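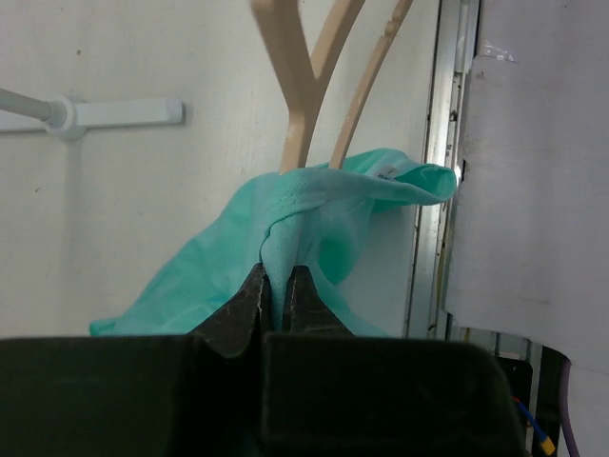

Gripper and green cloth at the hanger station, Kuravden open day

I got to Kuravden a bit after two in the afternoon, having driven over from Tarnville with a bag of pretzels and no clue what I'd find. They open the lab up once a year, in July, and it was packed! Almost 260 people had signed in before me.

Everybody crowds around the big palletizer in hall 3 (fair enough, it's loud and fast), but my favorite by a mile was the clothes booth in the back hallway. The job is putting a garment on a hanger. I do that every morning half asleep, and I'd never once thought about how much both hands have to agree on before the shirt goes on. The cloth is the hard part, the guide told us, because it never lies the same way twice.
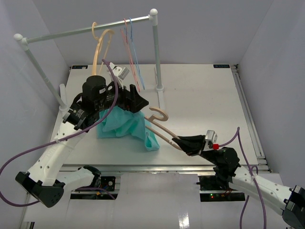 I must have stood there for half an hour. A kid next to me kept whispering "go, go, go" at the arms, and pretty soon I was doing it too. The team has a Paulík grant for this work and wants to log 3000 tries by winter, so there was plenty to ask about, and they answered everything, even my question about socks (not yet, too small).

The coffee is in room 2108, up the stairs, and the line moves quickly. Parking is easier on the Jerkville side. I'm going again next July and bringing my sister!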